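The Long Goodbye of the Office Chair

My desk chair died in August, on a phone call, halfway through the word "deliverables." The gas cylinder let go with a sigh I still think of as relieved, and I finished the meeting with my chin at keyboard height. It had been a good chair. It had also been a Bramico, a name that meant something to people who furnished offices a generation ago and means nothing to anyone who might sell you a part for one.

So I went shopping, and learned that chairs had moved on without me.

The modern chair does not want to be sat in. It wants to be configured. The showroom I visited had one with 6 levers, two of which did the same thing and one of which, as far as the salesman and I could establish, did nothing. It cost $880. For that money I expected to be carried. He told me the lumbar support was "responsive," and I told him so was my dog, and we moved along to the budget section, where everything was called something like the Fang and had racing stripes.

I don't race. I type, slowly, and get up for crackers.

There is a whole literature on how to sit, and I have now read more of it than is healthy for a person with a bad back. It agrees that your knees should be at 90 degrees. It agrees on very little else. One school wants you perched forward like a pianist. Another wants you tipped back like a man getting a shave. A third, louder than the others, wants you out of the chair altogether and standing at a tall desk, shifting from foot to foot and telling everyone how much better you feel.

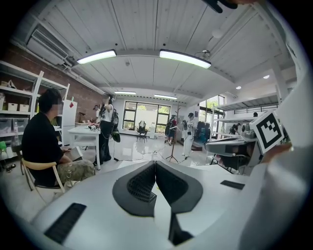
I tried the standing. I lasted nine days, counting the weekend, and by the end of it I had found a way to lean on every surface in the house. Then I tried the big rubber ball, which is fine until you reach for a stapler.

What finally saved me was a secondhand store called Flurkano, out past the car wash, where old offices go when their leases run out. They keep the chairs in the back, stacked in pairs, seat to seat, like something you shouldn't walk in on. I must have tried roughly 200 of them. The staff stopped asking if I needed help somewhere in the second hour.

The winner was a Romex, brown, no levers. It has a wheel that sticks when it rolls left and a burn mark on one arm from the years when people were allowed to enjoy themselves at work. The height adjusts by spinning the seat, the way a piano stool does, and it takes so many turns that you get off a little dizzy and grateful for wherever you ended up. My knees are at some angle or other. I haven't checked.

My back still hurts, though now it hurts in a different place, and my doctor seemed pleased by the news. She was sitting on one of those little rolling stools with no back at all. I asked her if it was comfortable and she said she'd never thought about it.

The Bramico is in the garage, all the way down. The cat has it.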